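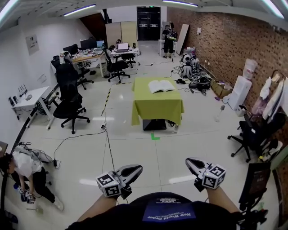
Open book on the green-clothed table

From: Secretary, Vidton Airliner Collection
To: vidton-airframes
Date: Sep 5, 2025
Subject: Re: Cabin of the Sudach at Drernwood: scope, seat layout and finish

Members of the list,

I write in reply to the message from the Drernwood site office, which is quoted in part below. The Collection has now considered the points raised in it, and the following should be taken as our agreed position on the cabin of the Sudach airliner. Matters relating to the flight deck, the undercarriage and the propellers are covered by separate correspondence and are left out of this message.

> The aircraft has been at Drernwood under a lease which obliges the
> site to keep it under cover and to allow public access to the cabin
> on open days. We have received the draft work schedule from Vidton
> and have no objection to it in principle. We do, however, need a
> decision on three matters before the hangar bay can be allocated.
>
> First, is the cabin to be returned to the layout in which it was
> delivered, or to the layout in which it was withdrawn from service?
> The draft appears to assume the former, but the seat rails were moved
> during its second ownership and we are doubtful that the original
> positions can be used without disturbing the floor.
>
> Secondly, who is to approve the finish of the replacement sidewall
> panels? Dlamini Interiors have asked us for a colour reference and we
> do not hold one.
>
> Thirdly, may visitors continue to use the forward door while work is
> in progress? The rear airstair is heavy to operate and we should
> prefer not to rely on it.

The three matters are dealt with in the same order.

Layout of the cabin

The Collection's policy has long been to present an aircraft as it stood at one stated point in its working life, and to make that point clear to the public. Members will recall the difficulty with the previous exhibit, where the seats belonged to one operator, the curtains to another, and the galley to neither. Each item was genuine and had been acquired in good faith, but passengers who remembered the type found the result confusing, and several wrote to tell us so.

For the Sudach, the point chosen is the end of its service on the Vidton route. The aircraft was delivered with 30 seats and a small baggage space behind the flight deck. The later operator removed the front row, enlarged the baggage space and moved the rails inboard to give a slightly wider clearance at the sidewall. The aisle became narrower as a result, and the cabin crew manual was amended to require that the trolley be taken forward before the final row was served.

The draft schedule was prepared from the manufacturer's brochure, and that is the source of the discrepancy noticed at Drernwood. The site office is quite right. The brochure layout should be disregarded and a corrected drawing will be issued. The rails are to remain where they are. No fresh holes are to be drilled in the floor panels, and any redundant fixing points are to be capped and left in place so that the earlier arrangement can still be traced by anyone who wishes to study it.

The question of the missing seat covers is not yet settled. The surviving set is complete on the left-hand side only. We are in touch with a former upholstery supplier, who believes that a part roll of the later fabric may have been kept. If it cannot be found, the right-hand seats will be fitted with plain covers in a matching blue, and a notice to that effect will be placed at the door. We do not propose to have the pattern printed afresh.
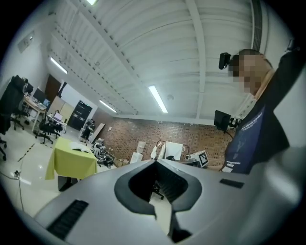

Sidewall panels and finish

The replacement panels are being made by Dlamini Interiors to the profile of the originals. The contract allows for 6 panels, all on the right-hand side aft of the wing, where water had entered through a window seal and the backing had failed. The remaining originals will be cleaned and refitted. We are content with the trial panel as regards shape, and the window apertures line up with the frames when offered to the fuselage.

As to colour, the only document we hold is the operator's maintenance instruction, which gives the sidewall as light grey and refers the reader to a chart that has not survived with it. It will therefore be necessary to match from the aircraft. The best place to do so is behind the rear coat locker, where the panel has been shielded from daylight. The panels beside the windows have yellowed and should not be used as a reference. Approval will rest with the Collection, acting through this office, and Dlamini Interiors have been asked to send their samples to Vidton and to copy the covering letter to Drernwood. 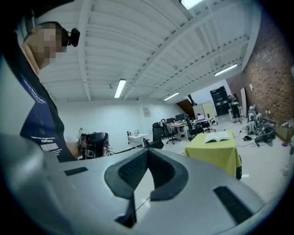
Gloss is a separate question from colour, and in our view the more important of the two for the visitor. The original panels had a low sheen which hid small scratches and did not throw light back into the eyes of passengers in the window seats. The trial panel is noticeably shinier. A light grey surface with a curve to it will pick up whatever is overhead, as may be seen from the pale reflection of the ceiling lighting to the left of the dark V-shaped recess above, and a sidewall curves in much the same manner beneath the cabin strip lights. We have accordingly asked that the second trial be finished with a duller top coat, and that it be judged inside the fuselage with the strip lights switched on and the window blinds drawn. A sample judged on a workbench will not be accepted as final.

Cost and approvals

The estimate for the panels, including delivery to Drernwood and one refitting visit, stands at nearly £2,000. This falls within the sum already set aside and no further appeal to members is intended. The second trial panel will be made at the supplier's expense under the terms of the original quotation. Should the duller finish require a different resin, we have asked to be told before any material is ordered.

Members who hold copies of the earlier schedule should note that item 229, which called for the replacement of the overhead lockers, has been withdrawn. The lockers are sound. Their catches need attention, and this will be carried out with the aircraft in its present position.

Access during the work

We agree that the forward door should be kept in use. The rear airstair may be lowered for the movement of panels and seats, and on those occasions the cabin should be closed to the public altogether. We should be grateful if the site office would arrange for a barrier at the foot of the forward steps and for the cabin heating trunk to be disconnected before the floor covering is lifted.

Photography by visitors may continue as at present. Requests to sit in the cockpit should be refused until the circuit breaker panel has been refitted and its cover secured. We appreciate that this will disappoint some of those attending, and a short notice explaining the position would be helpful.

It has also been asked on this list whether the public address recording used on the Vidton route could be played in the cabin on open days. The Collection has a cassette of the boarding announcement in fair condition. We have no objection to its being copied, provided that the original is returned to Vidton afterwards and that the recording is not played while the steps are in use. The wording refers passengers to an exit which, in the present layout, is partly behind a seat back, and it would be unwise to have it heard as an instruction.

Programme

The hangar bay will be needed from March. The seats will be removed first, followed by the right-hand sidewalls, and the insulation behind them will be inspected before anything new is fitted. If corrosion is found at the lower frames the refitting will be postponed and the list will be informed. We do not intend to cover up any area that has not been examined and recorded.

Comments on the above may be sent to the list in the ordinary way. Any member who travelled on the aircraft during its time on the Vidton route, and who has photographs taken inside the cabin, is asked to write to this office directly. Views of the rear bulkhead are particularly wanted, as we are still unable to establish whether the magazine rack was fitted to the left or the right of the lavatory door.

Secretary
Vidton Airliner Collection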